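Inside the Dresadell: a new pad for old ports

By Maeve Horgan
6 Oct 2022

Third-party controllers for older consoles tend to fail in the same place. The shell is fine, the buttons are fine, and the directional pad registers a diagonal when the player presses straight up. Tudico, a small accessory maker, has spent two years on that one fault, and the result is the Dresadell, a wired pad that went on sale in September.

The problem is mechanical. A directional pad is a single molded cross resting on a central pivot, with a rubber sheet underneath. Each arm pushes a carbon dot onto a pair of contacts on the board. If the pivot is too short, the cross sinks as it tilts, and the neighboring arm goes down with it. If the pivot is too tall, the player has to press hard to get any input at all. Most low-cost pads use a pivot molded to the cheapest tolerance the factory offers, so two units from the same box can behave differently.

Tudico moved the pivot off the cross and onto the board side, where it sits in a metal cup. The cup is pressed in before the contacts are printed, and each board is measured afterward. The company says the gap is now held tightly enough that no unit needs a shim. I opened three and found no shims.

Weight is 206 grams without the cable. The face buttons use separate rubber domes, one per button, with a press force of 66 grams on the main pair. Shoulder buttons are hinged at the inside edge and have a short throw. They are louder than I would like — a flat click that carries across a room — but they return cleanly and do not wobble.

I tested the pad over nine days, mostly on platform and fighting games. For the directional pad I used a simple input viewer and held each direction while rocking my thumb. The Dresadell gave 2 false diagonals in 690 presses, both on the left arm. The Brustach pad I normally keep on the desk gave far more, and the wear on its rubber sheet may account for part of that. A new sheet would make a fairer comparison.

Latency was harder to judge. The board polls its inputs once per frame and passes them to the console with no extra buffering. Over an adapter the delay rises, and how much depends on the adapter. With the Lynch converter I could feel it in rhythm games and could not feel it in anything else.

Grip is a matter of hand size. The lower corners are rounder than on the pads it copies, and the back has a shallow ridge where the middle fingers rest. Long sessions were comfortable until roughly the third hour, when the ridge began to press.
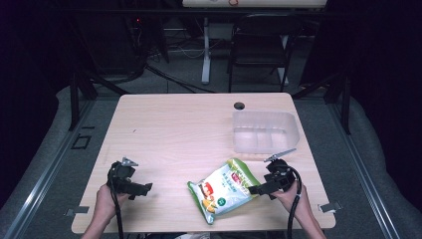
One device to each hand, held over a pale wood table.

The cable is long enough for a couch and has a molded strain relief at the shell end. The plug is a tight fit on worn ports. Push it straight in and avoid twisting it.

Four screws hold the shell together, all of the standard cross-head type, and there are no hidden clips. Tudico sells the rubber sheet and the domes as spares. The cup is not sold separately, so a damaged pivot means a new board. Color choices at launch are gray and black. A version with a turbo switch is planned, with no date given.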